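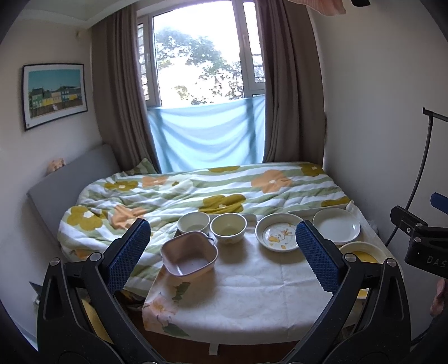 Jaws open over the dishes, duck plate on the right. Blue pads, both sides.

Hand-held gripper: pads, pivots, and what you do to yours

hultis_tudor
Posted 4/29/21

Gripper number two is back together, so I'm writing down how I set it up before I forget and have to learn it all over again like I did in March.

Pads first. I use the blue textured ones with the diamond pattern, glued to the inner face of each jaw. Old glue has to come off completely. I used a plastic scraper and a great deal of bad language. Then clamp the jaws shut on a folded card and leave it overnight.

Next the pivots. One drop of light oil, wipe, work the jaws 20 times, wipe again. If oil reaches a pad, congratulations, you are gluing another pad.

Last, the linkage. Jaws fully closed, the pads should meet flat. Mine met at the tips first, so I backed off the left side a quarter turn and tried again. I repeated this until dinner.

I swap pads every 500 grabs. Dishes are what I check it on, the shallow plates especially.

c_sheehan
500 is a generous donation to the pad industry. I go to 2000 and wash them with dish soap in between. Most of what people call wear is grease.

hultis_tudor
Mine go shiny well before that. Shiny pad, sliding plate.

c_sheehan
Shiny is grease. Wash one and get back to me.

Massawe_O
Carleen is right about the soap and wrong about 2000. The pattern rounds off at the tips while the middle still looks new. Run a fingernail across the tip. If it doesn't catch, swap it, whatever the counter says.

Also, no oil on the pivots, please. It collects lint, and you're working over a bed. Dry lube or nothing.

sikorahenryk
Oil is fine if you wipe it. I have a Zonley one that has had nothing but oil and it will outlive me.

Massawe_O
Have you opened it up?

sikorahenryk
No, and I see no reason to start.

stanka_c
Which order do you do the linkage in? I set mine before gluing the pads and now it won't close flat.

hultis_tudor
Pads first, always. The glue adds thickness. I know this because I have done it your way. Twice.

stanka_c
Great. Off to find the scraper.

c_sheehan
Washed a set at 370 tonight, for science. Fingernail still catches. Oduor can have that one, but I'm keeping my 2000.

14 comments | 6 shares
Contact | © Luvis Workshop Forum | Back to top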